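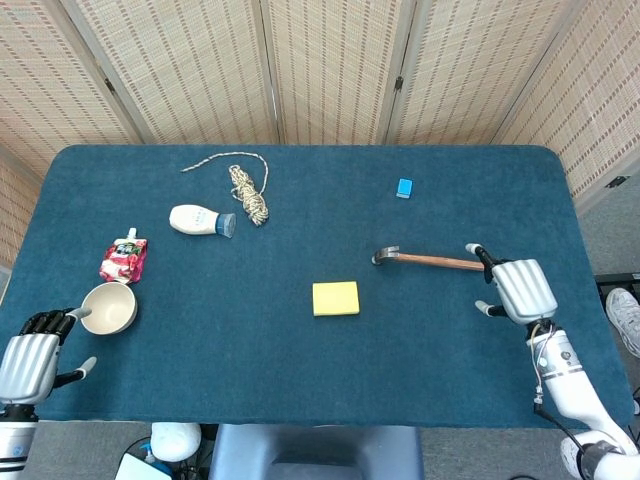

Stavo Repair Table – questions we are often asked

What is the Stavo table?
It is a shared table for small repairs and household jobs, in the back room of our shop in Iddale. You reserve a place, bring your broken thing and use our tools. I, Abhishek Sengar, look after the bookings. Tarun Vishwakarma looks after the tools.

Do I need to bring my own tools?
No. The hammer, the rope and the sponges stay with the table. You are welcome to bring your own also, but please mark them with your name. Two claw hammers with wooden handles look very much the same at the end of an evening.

How long is one booking?
One booking is 80 minutes. The last ten are for tidying, so please do not start a new job then.

How many people can work at the same time?
The limit is 4. If you come as a family, children under ten are not counted, but they must stay with an adult.

Why is there fabric on the table?
Small screws do not roll so far on it, and it is kinder to painted things. It does not like glue or oil. If you work with these, ask Tarun for a board and put it under your work.

May I hammer directly on the table?
Please don't. Use the board for this too, or the bench beside the door if the work is heavy.

May I move the folding screen?
You may open or close the panels a little, but lift them when you do it. The hinges are small and one was already replaced in January. The screen keeps your work private and stops pieces from flying to the next room.

Can I bring food and drink?
Yes, if it has a lid. Bottles with a cap and squeeze pouches are fine. Open cups must stay on the shelf. A bowl is allowed on the table for screws and buttons, but not for soup – we had this discussion once.

How should I leave the things when I finish?
Rope must be coiled and tied, not left in a bunch. Sponges are rinsed and pressed. Caps are closed. The hammer goes back on its hook, with the head up.

I cut the rope by mistake. What now?
Tell us, please. We sell the same one by the metre from the Millet roll at the counter, and you pay only for the piece you cut.

What does it cost?
One booking is 3 pounds. A yearly card is 39 pounds and includes the use of the Wurum glue press. These prices are valid from 11th April.

Can I cancel?
Yes, until noon of the same day, by telephone or at the counter. After noon we keep the fee.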